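Notes for "Pick Up the Marker, Put Down the Marker"
Kofi Essien
February 29, 2024

Slide 1. Title. Let them settle. Do not open with the vacuum cleaner joke. It did not work in August and the audience has not changed.

Who am I: I run data gathering for the Gasimska project. Job title has the word "engineer" in it. Most of the job is putting stationery back where it was.

Ask for hands: who has trained a model on somebody else's data? (Most of them.) Who has gathered their own? (Fewer.) Who would do it again? Wait. Enjoy the silence.

Slide 2. The task. One sentence, read it out: "Put the markers in the cup." Any four-year-old can do it, and will then take them out again, which we would have had to pay extra for.
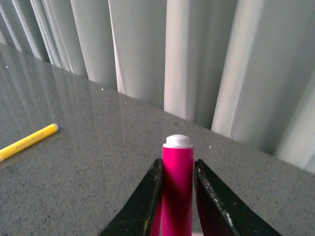 Reading time: 7 minutes (longer if read aloud with the pauses)

Slide 3. The wrist view. Point out how little there is to go on. Two black fingers, a pink marker between them, a lot of gray counter. The learner gets this and has to work out what we had in mind. Say this slowly, it's the whole talk: the learner never hears the sentence from slide 2 the way you heard it. It gets pictures and joint positions, and it copies.

It copies everything. If the operator hesitates before closing the fingers, the policy learns to hesitate. Our first one had my hesitation. People who know me recognized it from across the room.

Slide 4. The numbers. We kept 3464 episodes for the full set. An episode is one attempt at one marker, from the arm at rest to the arm at rest again. We threw away 149 in review. Somebody will ask what was wrong with those, so have the list ready:
- operator bumped the counter
- marker rolled off and the operator said a word (we don't record sound, but you can see it in the arm)
- cup went over
- everything fine, operator forgot to press stop, long study of a curtain

On the curtain. I will get a question about the curtain. Yes, we worried that the model would learn the folds and use them as landmarks. We pull it open or closed between sessions now. Du Plessis, our testing tool, swaps in a different background at evaluation time and tells us how much we were fooling ourselves. The answer the first time was "a lot." Leave it at that unless pressed.

Slide 5. Variety. This is the slide people photograph, so don't rush off it.

Early on we gathered 123 episodes with the marker in nearly the same spot each time, because we were proud of the spot. The policy was wonderful at the spot. Move the marker a hand's width over and it went to the spot anyway, closed on air, carried the air to the cup and let go with great care. I have never seen air handled so well.

So: move things. Change the angle the marker lies at. Change which color goes first. Leave other markers on the counter that aren't the target, so it has to choose. Start some episodes with one already in the cup, so that it learns "full" and "finished" are different ideas.

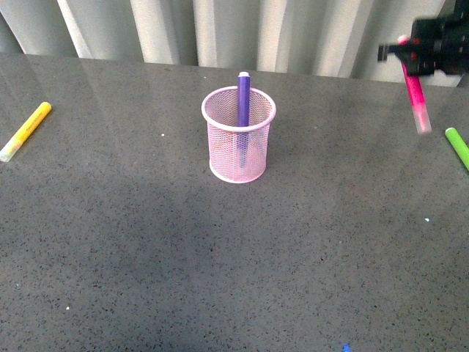

And move the cup, too. We forgot for two whole sessions. Everything else got shuffled and the cup sat there like a monument. Uslow (the labeling side, say hello if any of them are in the room) caught it when they plotted the drop points and got a single dot.

Slide 6. Operators. Good operators are not the fastest ones. The fast ones take shortcuts that make sense to a person and no sense to a camera. Ask for boring. Same approach height, clean close, lift, travel, lower, open. We pay by the hour and never by the episode. We tried it by the episode at Jimura, before my time there was cut short by other things, and got a great many episodes of a marker being thrown.

Keep the recoveries, though. A missed grasp followed by a calm second try is worth having. If every example is perfect, the model has no idea what to do after its first mistake, and it will make one in front of your boss.

Slide 7. What I'd do over. Write the reset instructions first. Check the drop points daily. Train something small and bad in the first week and watch it fail, then go gather what it failed at. I waited until the set was complete, like a man baking for a month before tasting anything.

Questions. If the one about simulation comes up: yes, we use it, no, it did not save us. If the one about dishes comes up: ask them to hold it until we can do pencils.

Leave contact slide up. Take the clicker out of your pocket before you leave this time.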